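Robot demonstration (teaching by guidance and teleoperation)

Robot demonstration is the practice of showing a robot how to carry out a task by moving it, or by controlling it from a distance, while its movements are stored. The stored movements may be played back as they are, or used as training material for a program that learns to carry out the task under changed conditions. The practice is also known as teaching by showing and, in older literature, as lead-through programming.

Methods

In hand guiding, a person takes hold of the arm and moves it through the task. The motors are set to offer little resistance, and the position of each joint is stored many times a second. The method needs little equipment and lets the teacher feel contact with a surface directly. Its main drawback is that the teacher's hands and body may block the view of any camera.

In remote control, or teleoperation, the teacher works a separate device such as a hand controller, a three-dimensional mouse or a smaller copy of the arm. The teacher stays out of view, and the same device can be used to drive a simulated arm. Remote control is generally slower to learn, and the sense of touch is weak or absent.

Recording

A single run of a task from start to finish is called an episode. Joint positions, gripper opening and camera views are normally stored together against a common clock. The Cova project, based at Pirkbridge, kept 2,000 episodes covering 16 household tasks, divided between hand guiding and remote control. Episodes in which the teacher paused for a long time were kept but marked, as a learning program may copy the pause.

The Krajčí procedure, used at Wolham for the training of new operators, asks each teacher to complete 80 practice episodes before any are kept. It divides a task into 4 stages: approach, grasp, transfer and release. Each stage is judged separately, so that a poor release does not cause a sound grasp to be thrown away.

Simulated household tasks

Simulation allows objects and rooms to be changed without physical handling, and a failed attempt costs only time. Tasks concerning food and small utensils are often chosen because they call for fine control close to a soft or uneven surface. In such work the arm is commonly a model of a commercial product, and a camera may be fitted beside the gripper to give a close view of the fingers.
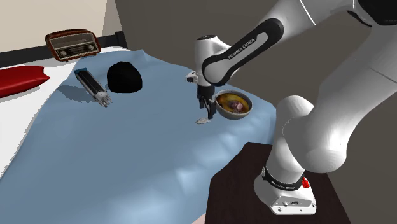 According to one operator at Wolham, the hardest habit to lose was correcting too often, and the episodes improved once the controller was moved slowly and left alone between stages. The same operator preferred hand guiding for any task in which the tool had to press against something.

Limitations

Demonstrations carry the faults of the teacher as well as the skill. Programs trained on the work of a single person tend to repeat that person's route even where a shorter one is open. Movements learned in simulation may also fail on a physical arm, where friction, cable drag and the give of cloth are difficult to model. A smaller set of physical episodes is therefore often added before the program is put to use.

See also: Hand guiding; Remote handling; Simulation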